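Filed under: Robots at Work / Interviews

She asked me not to use her name, and the company would prefer it too, so she is going to be "the lead" here. She runs data collection at Havness, which makes picking software for warehouses. Small outfit. They rent one end of a building from a parts distributor called Lozano and share the loading door. I got there at seven in the morning, which was her idea. Coffee was in a paper cup, no lid.

What does a lead do all day? "Schedules, mostly. Who is on which arm, what task, what did we throw out yesterday. Then I watch clips. I watch a lot of clips."

The clips are what the place produces. A person steers an arm through a job, the arm records everything it sees and every move of its joints, and later a model gets trained to do the job without the person. One run through the job is called an episode. A good operator there does 30 an hour on an easy task. On a hard one, fewer, and she won't say how many fewer because the operators read this site.

I asked what counts as easy. She made a face.

"Pick up a thing from the tote, put it in the other tote. That's easy for you. Then the tote is deep, the thing is against the wall, the fingers can't get down beside it. Now it's not easy. Same instruction on the sheet, though. 'Move item to tray.' Four words and it covers an entire week of people swearing."

She came to this from a packing job. No engineering degree, and she brings that up before I can ask. Five years on the floor of a catalog company, then a listing for an "arm operator," which she took to mean a forklift. "I showed up in steel toes." They gave her a controller and had her move socks for a shift. She was good at it. She says the ones who come in from packing usually are, they already know how a bag is going to sag before they lift it.

So how does a task get picked?

"Somebody sells something." She laughed. A customer says we have these goods in these bins, can your system do it, and the sales side says sure. Then it lands on her desk. The current one is for Brelitia, a returns business. Stuff comes back from shoppers in any condition and somebody has to get it out of the tote and sorted. The plan calls for 50 different items, and she wanted double that. "Returns are everything. Bottles, chargers, a lamp, one shoe. You can't train on a box and a bottle and expect it to deal with one shoe."

The plan was written on a whiteboard behind her, half erased. I could make out "NO REPEAT STARTS" underlined. I asked about that.

"OK so that's my big fight." She put the coffee down. "If you let people reset the way they want, they put the object back in the same place. Always. They don't mean to. It's tidy and it's quick and your hand just does it. And then you have hundreds of episodes where the bottle is in the one corner, and the model learns the corner. It doesn't learn bottle. We had that happen, whole batch, we ran the model and it went to the corner and grabbed air."

How big a batch? 153 episodes. She knew the number right off. All of it stayed on the drive but none of it goes in training anymore.

Now there's a sheet. Each reset, the operator reads off the next line and sets things up the way it says. Tote turned, item on its side, item under another item, two items touching. People hated the sheet. Some still do. She's also started moving the furniture, her words, meaning totes and stacks and whatever is standing behind them, so the background isn't always the same one either. "The customer's floor isn't going to look like ours. It'll look like whatever it looks like at four in the afternoon when they're behind."

I asked if she tidies up before recording.

"No. God, no. We did at first. First month it looked like a dentist's office in there. White table, one object, nice light. The model was great on the white table." She shrugged. "Then we took it to a real aisle and it was lost."

Light is the other thing. Havness has daylight coming in by the loading door until September or so, then it's overheads most of the shift. She wants both. She asked for a record of which lamps are on for every session and got it after a bit of nagging. Sometimes she turns a row off to make shadows in the bottoms of the totes. Deep totes are dark at the bottom, that's just how they are, and if every one of your examples is lit from above at noon then you get a system that only works at noon.

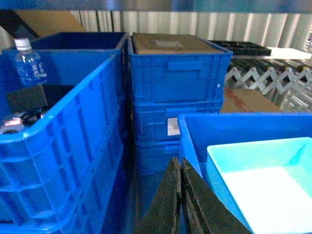 "And the wrist camera is the one I look at first," she said. "Always. People want to see the wide shot, it looks nicer, you can see the whole arm. But the wrist is what's there at the end, when the fingers are going in. If I can't tell from the wrist what the operator was going for, the model can't either, I figure. Maybe that's not scientific."

It's how she decides what to keep. She scrubs through fast, stops where the hand slows down. Slowing down means the operator wasn't sure. Sometimes that's good data, a careful approach to something awkward. Other times it's a person who forgot what the sheet said. She can usually tell which.

What gets thrown out? Episodes where the operator quit halfway. Episodes where somebody's arm reaches in to help. Long pauses, she's strict on pauses. "If you stop for ten seconds to answer a question, the robot learns that you stop for ten seconds. It'll just hang there. It looks like it's thinking, everybody loves that, visitors love it. It's a guy who was talking about lunch."

Mistakes are different. She keeps mistakes if they get fixed. Drop the item, go back, get it again, finish. Those go in a seperate folder and she guards it. "I'd trade a lot of clean ones for those. A clean one shows it the way in. A drop shows it what to do next, and it is going to drop things."

There was some argument over this. The software people at first asked for clean episodes only, and she sent the drops anyway, labeled. She didn't make a speech about it. After a while they started asking for more. She told me this looking very pleased.

I wanted to know about the operators, whether it wears on them. She took longer with that one.

"It's dull. I'm not going to say it isn't dull. You are moving the same bottle." They rotate every 75 minutes, between arms and then off the arms altogether, onto labeling or setup. It used to be longer. The quality goes at the end of a long stretch and you can see it in the clips, paths get lazy, people start bumping the rim on the way out and not caring. She showed me two from the same operator, start of a shift and end of a shift, and even I could see it. The second one sort of shoved the thing over the side.

Do they worry they're training their own replacement? Everyone asks, she said. She asked it herself at the socks. Her answer is that returns sorting is a job where people leave after a few months and the customer can't fill the spots, and that this might be true and might also be what people always say. "I did that kind of work. I didn't love it. But I'm not gonna tell you I know how it comes out."

The rigs themselves came through Allar, a reseller, on a lease, and she has opinions about the cables that I agreed to leave out. The fingers wear. They are swapped on a schedule now, and she'd rather collect with a scuffed pair than a fresh pair. The customer is going to be running scuffed ones. Same thinking as the table.

It was close to nine by then and people were coming in, jackets over chairs. Someone wanted to know if the sheet from yesterday still applied or if there was a new one. New one. Groans. She handed out the pages.

Last thing I asked was how many episodes is enough for Brelitia. She said the number in the contract isn't one she'd have picked and she wouldn't tell me what it was.

"You find out when you run it," she said. "You put it on the arm and you give it something off the list, and it does it, fine. Then you give it something that wasn't on the list." She was already standing up. "We're doing that the week after next. You can come back if you want, bring a shoe."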